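Repair fair outgrows its old hall, heads to Wotano in March

The Cilell Repair Fair is moving, and what a good problem to have! After 12 years in the back hall on Atono Street, the free fix-it day has run out of elbow room and will open in March at the old Wotano bus depot, with space for 90 worktables and a proper corner for coffee.

Faustino Sandoval started the fair with five friends and a borrowed extension cord. Last spring more than 200 people came through the door with toasters, table lamps, zippers, wobbly chairs and one very large accordion (it plays again, and its owner gave the line outside a polka to prove it). By mid-morning the line had reached the bakery on the corner, and the bakery sold out of rolls before lunch.

"People kept apologizing for bringing in something old," Sandoval said. "Old is what we're here for. Bring it!"

The new space has high windows, wide doors for bicycles and cargo trailers, and enough outlets that the soldering crew won't have to take turns. Sewing and mending will be near the entrance, where the light is best. Bikes go at the far end, next to the ramp, and small appliances take the whole middle of the floor.

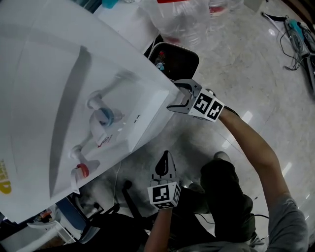 Ezequiel Villalobos is back at the clock and radio table, and he has asked that people bring the power cord along with whatever they need fixed. Half of his morning last year went to hunting for one that fit. He is also running a short class for beginners at 10 a.m. on how to use a multimeter, and kids are welcome as long as a grown-up stays with them.

There will be a parts swap too, which is brand new this year. Got a drawer of knobs, belts, buttons or odd screws? Sort them into jars or bags, write on them what they came from if you remember, and drop them off at the Manríquez hardware store any time before the fair. The store is also lending two bench vises and a sewing machine that can get through denim and canvas.

Repairs are free, and there's a jar for tips that goes toward solder and thread. Microwaves and gas heaters can't be taken in. Everything else is worth a look, even if the answer ends up being a new part and a second visit.

Doors open at 9 a.m. and the last items are taken in at 3 p.m. The number 12 bus stops right across from the depot, and there are bike racks along the south wall. Anyone who wants to help at a table can leave their name at the Manríquez counter, and beginners will be paired with somebody who has done it before.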